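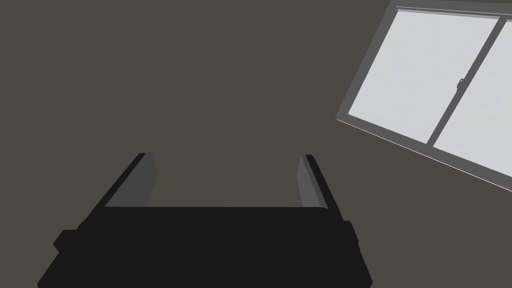

Render, near-black against a lighter background

Traltwood local board > Buses > The 26 no longer stops at Penry Road

marshgate
Has everyone seen the new timetable? From today the 26 goes straight down the bypass and misses Penry Road out completely. I use that stop four days a week. The nearest one now is by the library, which is almost 20 minutes on foot for me and uphill coming home.

tinlid
It was on the notice at the station in September. The 26 was always late because of the turn at Penry Road, so I'm in favour. My journey to work should be a good bit shorter.

marshgate
I don't use the station, so I didn't see it. There was nothing at the stop itself.

L. Kuruc
The 12 still serves Penry Road, but only until six in the evening. If you finish work before then you can change at the market. It's a poor connection — four minutes if the first bus is on time, otherwise you wait for the next one.

oldferryman
Four minutes is plenty. I've made that change for years.

L. Kuruc
You may have. My mother walks with a stick and she has to cross the main road to do it.

tinlid
Fair point about the crossing. I still think one slow stop shouldn't hold up the whole route. They could run the 12 later instead.

marshgate
I'd accept that. An eight o'clock 12 would sort out most of my week. I've written to the bus company and asked for one, and I'll put the reply on here when it comes.

oldferryman
Ask them about Sundays while you're at it.

Comments

Ľubica Kuruc, 2 February 2025
There's a paper petition on the counter at the chemist's. It had 136 names when I signed.

pebble_dash
Signed. Does the school bus still go that way?

tinlid
Yes, same times as before.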